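Home | Projects | Reports | Partners | Contact
Search this site Go
Filed under: Grant reporting / Household handling

Stirmont towel task: interim report to Brellero
12/01/2019

You asked for a plain account of whether showing the arms a job by remote control is worth the money. My answer at this stage is "partly". We have recorded 224 demonstrations of the towel task against a target of 700. Of those, 79 were thrown out on review, mostly for hesitation by the operator. I would treat any claim made on the remainder with care, including ours.

The wrist views are the part I trust most. With the towel laid flat, both hems and the corners are easy to find, and a printed pattern gives the software plenty to hold on to. I doubt a plain white towel would be as kind. 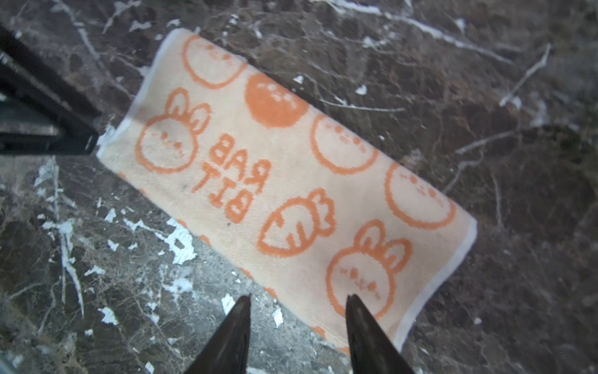 Operator time

Training a new operator takes around 2 days, twice what the Phetsri proposal allowed for. People pick up the controls quickly enough. They are slow to judge depth, and they tend to stop and hunt for the edge before closing the fingers. The policy then learns the hunting too.

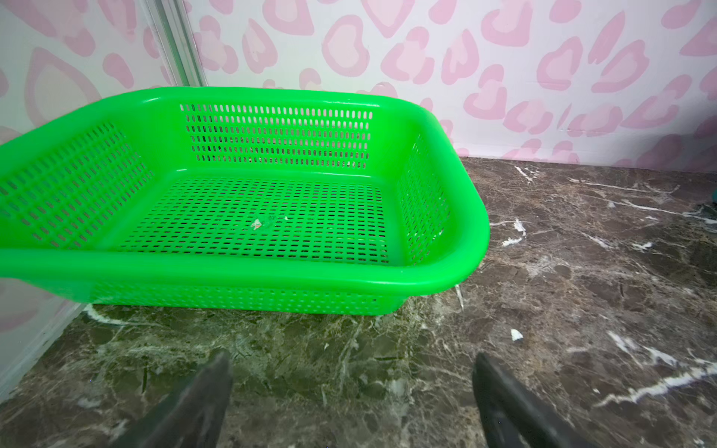
My main worry is what we count as a finished job. The Usberg scoring sheet has one box for success, and operators tick it generously. I would like separate marks for the grasp, the lift and the placing, and a rule about the start state. The green basket, for instance, has a few pale scraps on its slotted floor, and the sheet has no line for that sort of thing. Until it does, I can't say whether two recordings began alike.

Two-arm work is where hand-guided teaching was supposed to pay off. Holding a towel by both upper corners with the top edge pulled tight is easy to ask for and tiring to demonstrate, and the lower half hangs differently according to where each gripper has taken hold. We have no fair comparison with a scripted lift yet. I have asked for one by July, and would hold back the second payment until it is done. 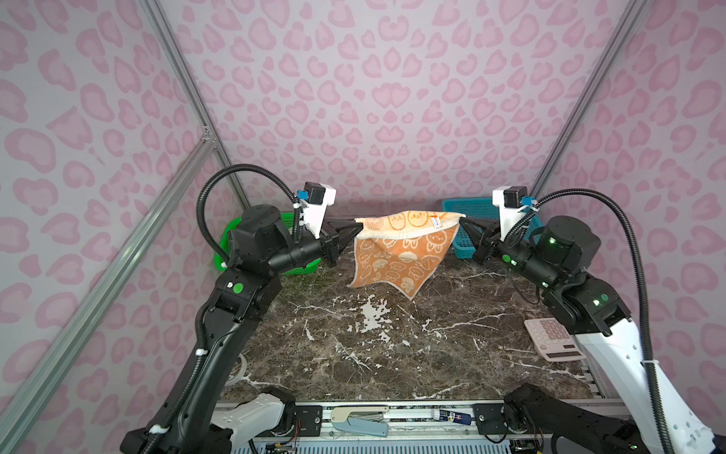

Project lead, Stirmont
(name held on the Brellero grant file)

Spending is within budget except for operator hours. A revised table will follow once the Phetsri invoice has been checked.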